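Flillo publishes set-up and care guide for its Nakpan handling cell

Flillo has released a guide to setting up and looking after Nakpan, the single-arm cell it uses to test picking and placing of small objects. The guide is free to download and covers the real cell and its simulated copy, which runs in the Zesora software.

Set-up starts with the base. The arm is bolted down and levelled, the cables are tied back on the side away from the work, and the gripper is brought slowly to a point just above a test object.

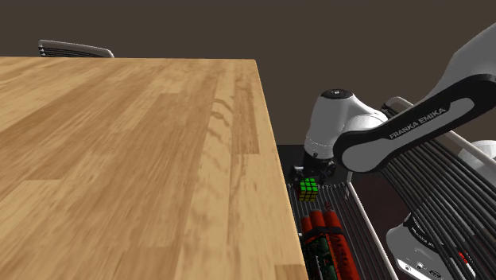

Finger alignment is checked after every 200 cycles. The operator opens and closes the gripper 50 times at low speed and compares the readings with those from the simulated copy. If they differ, the fingers are taken off, cleaned and refitted — a job that takes 22 minutes with the tools listed in the guide.

A full service is due at 2,000 cycles. It includes a check of the base bolts, the cable ties and the connectors.

Training on the cell begins in February at Flillo's Brorninum workshop. Places can be booked through the Flillo service desk.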